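Diary > Flat > Kitchen > Sink and drain

October 2025

Second entry on the sink. The complaint is the same as before: water leaves the basin more slowly than it should, and a film is left on the steel once it has gone. I gave the evening to it.

Started with the flow. One-litre jug under the tap, lever fully open, timed with the oven clock: 15 seconds to fill. Four litres a minute is low for this tap. Unscrewed the nozzle insert, found grit on the mesh, rinsed it from the back and refitted it by hand. Did not use the grips, as I marked the last one that way. Repeat timing was 11 seconds. Acceptable.

Next the trap. Bucket underneath, both nuts off, contents as expected. The washer on the outlet side has flattened and I have ordered two from Kowalchuk (part 727, which fits the Dramel trap, although the Dramel sheet lists a different number). The old one went back on with the good face turned round. No drip after 28 minutes with dry tissue wrapped round the joint. I will check it again before bed.

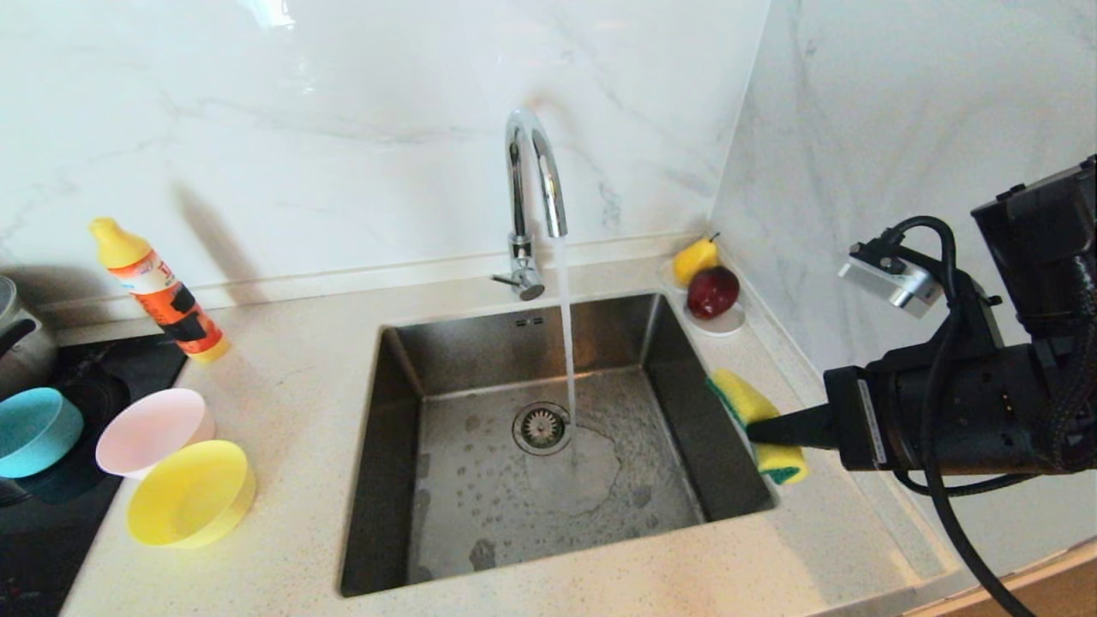 With the trap clear, I turned to the film. Avcombe water is hard and most of the grey bloom is scale, with washing-up liquid on top of it. Foam side of the sponge first, with the grain of the steel, then the green side on the strainer only. The ridges there hold the most dirt. The green side must stay off the flat of the basin. I can still find the dull patch from the spring.

The overflow slot had its usual smell. Poured a cup of hot water and soda through it with the small funnel. The splashback needed only a damp cloth. No vinegar on the worktop, as the stone is sealed but I do not know with what.

Emptying test, basin filled to a pencil mark on masking tape: 256 seconds last time, 94 tonight. I expected the trap to account for most of that, but I did not test between stages, so it can't be separated from the strainer. Should have done. Next time one change, one timing.

To do: fit washers, replace sponge, buy soda, write the trap size inside the cupboard door. Pear needs eating.

Comments (3)

skodolville_tap: Flattened washers will hold for months if you don't disturb them. Mine started weeping the day I touched it.

Grey Bucket: What soda, washing or bicarb?

Author: Washing soda, one level spoon to the cup. Joint still dry this morning.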